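木柜下层对开门:只有右扇装拉手,左扇怎么处理

发帖:Pinddale老木 2019年6月18日

柜子三段式,上面开放搁架,中间一只通宽抽屉,下面一对柜门。抽屉是黑色圆钮,右门是黑色竖条拉手。问题在左门和抽屉,下面细说。 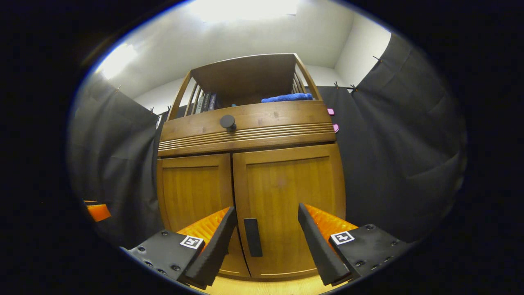 Kusum Sengar:先确认左门内侧有没有插销。对开门只装一个拉手的做法很常见,右扇压左扇,左扇靠上下插销固定,平时不开。如果是这种结构,左扇不需要拉手,补了反而会有人去硬拽。

Pinddale老木:补充情况。左门没有插销,里面是磁碰,门板上也没有旧孔,应该是出厂就没装。开左门要先开右门,再从内侧推。两扇门中缝没有压边,是平口对平口。

榫卯未满:平口对缝、没插销,那就是两扇独立的门,按理该有两个拉手。量一下右边拉手的孔距,照样买一个,镜像打孔就行。

Pinddale老木:孔距量过,不是常见规格,比96毫米多出2毫米。Wistbridge的目录翻了一遍,没有对得上的。

榫卯未满:那就两个一起换。旧孔用木条加白胶堵死,干透再重新打。拉手底座宽一点能盖住补痕。

Kusum Sengar:不同意换。门芯板四周是框,竖条拉手装在门框立边上,立边本来就窄。旧孔堵上再偏2毫米打新孔,钻头一定往软的一侧跑,最后螺丝是斜的,用半年就松。要么找原孔距的,要么左边不装。

榫卯未满:用中心钻先定位,再上小径麻花钻,不会跑。我二月份刚改过一套,七个孔,没有一个偏的。

Kusum Sengar:你那套堵孔用的什么料?松木条堵硬木孔和硬木塞堵硬木孔是两回事。

榫卯未满:榉木圆棒。这点同意,堵孔料的硬度要和门框接近。

灰桥:楼主的右拉手位置偏低,这个没人提。下柜门的竖拉手一般靠门的上半部,人弯腰少一点。既然要动,不如连高度一起改。

Pinddale老木:高度不打算动。门面是清漆,底下木色已经晒深了,拉手拆开以后下面那一块颜色浅,盖不住。

灰桥:那就别拆。色差比孔难处理,局部上色基本都会留一圈印。

Babaei五金:非标孔距可以用转接底板。一块薄钢片,背面按旧孔固定,正面按新拉手攻丝。缺点是拉手会抬高一个板厚,和抽屉那个圆钮放在一起看,突出量不一致。

Kusum Sengar:抽屉圆钮本来就是另一种形式,突出量不用对齐。倒是想问,抽屉那么宽,圆钮装在什么位置?通宽抽屉用单钮,又不居中的话,拉出来会歪。

Pinddale老木:在中间偏左。确实歪,拉到一半右边会卡一下。抽屉净重加里面的东西,用弹簧秤吊过,约16公斤。

榫卯未满:16公斤走木滑道,单点拉肯定卡。左右对称补一个圆钮,两手拉。

灰桥:抽屉面下半部有一排横向刻槽,钻孔要避开。落在槽上,钮的底座压不平,会晃。新孔高度跟现有的圆钮取平就行,不要自己另定。

Babaei五金:先别打孔。木滑道卡滞多数是滑道和侧板间隙左右不等,先把抽屉抽空,单独推拉几次。空的也卡,是滑道的问题,加几个钮都没用。

Pinddale老木:抽空试了。空的也卡,位置相同。右侧滑道前段有一处鼓起,拿直尺靠能看到光。

Babaei五金:刨平,或者120目砂纸绕木块打掉,再擦一层石蜡。不要用液体油,木头吸进去会胀。

榫卯未满:石蜡可以。但钮还是建议补,滑道修好了,偏心受力还在,以后照样磨一边。

Kusum Sengar:滑道修好先用两个月再说。在清漆面上打孔,打错了没有退路。

灰桥:顺带一句,上层搁架如果放书,重量尽量分开。书全靠一侧,层板时间长了会往那边沉,抽屉上方的横档跟着受压,缝就变小了。先查一下横档有没有下弯。

Pinddale老木:横档查过,直的。书在左边,卡在右边,应该没有关系。

灰桥:那排除。

Pinddale老木:进度。右滑道鼓起处已打平,擦了蜡,装满东西再拉,不卡了,左右缝肉眼看一致。圆钮暂时不补。左门拉手的事,Arlow那边的旧五金店回了消息,有一款孔距相符的竖条拉手,编号591,黑色,长度比我的短一点。

Kusum Sengar:短多少?对开门两个拉手并排,长短差一眼就看得出来。

Pinddale老木:店家没给总长,只给了孔距。已经让他拿卡尺量。

榫卯未满:有货的话直接要一对,两边都换,孔距一样就不用堵孔。

灰桥:换短的,右门旧拉手两端的浅色印会露出来。前面说过了。

榫卯未满:露出来的很窄,用修色笔点两下。

灰桥:清漆面上修色笔会反光,侧着看更明显。

Babaei五金:左门要装的话,门框立边厚度也报一下,螺丝长度要配。原配螺丝多数按18毫米板给的,框料厚一点就咬不住。

Pinddale老木:立边厚22毫米。等总长量回来再定,左门先照旧从里面推。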